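Ernia 2
Task planning and scene tracking for mobile arms

Ernia is the planning layer we build at Bolter. You give it a goal in ordinary words or as a short script, it works out the steps, and it keeps checking them against what the head camera sees while the arm gets on with the job. Version 2 came out of our workshop in Plekcombe on 2026-01-18 and we're really pleased with it!

What it does

Putting things away sounds simple until you try to write it down. Is the drawer open far enough? Is there room inside? Which way up is the thing in the hand, and will the fingers clear the front of the drawer on the way down? Ernia keeps all of this in one small scene graph — drawers, surfaces, held objects, free space — and plans against that graph instead of a fixed list of poses. If somebody nudges the furniture, the plan is patched from the current step and carries on from there.

Drawers were the big piece of work for this release. The old version treated an open drawer as a flat target, and it was far too fond of the front edge. Version 2 models the inside as a proper volume, so it can pick a spot to put something down and tilt the wrist to suit.

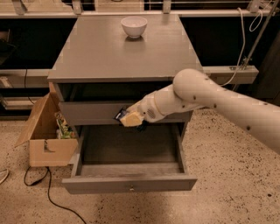 What's in the package

Planner: 52 ready-made skills (open, close, lower, hand over and so on), all editable. Skills are plain text files, so you can keep them in version control.
Tracker: follows up to 200 objects in one scene graph, including ones hidden behind the arm for a while.
Iglesias: our replay tool. Load a run, scrub through it and see what the planner believed at each moment. We use it every day and would miss it terribly.
Simulator bridge: try a plan on a virtual arm before you send it to the real one.

What you need

A Linux machine with a recent graphics card, a depth camera on the head or mast, and an arm that accepts joint or Cartesian commands. A wrist camera is optional but helps with small handles. The test suite has over 2000 recorded grasps, so leave some disk space if you want to run it yourself.

Known limits

Clear plastic is still hard for the tracker. Doors that swing towards the robot work, but the base has to be parked by hand first. We're working on that one for April.

Upgrading from version 1

Old skill files load as they are. Drawer targets need converting once — run the converter from the tools menu and look over the results in Iglesias before your first live run.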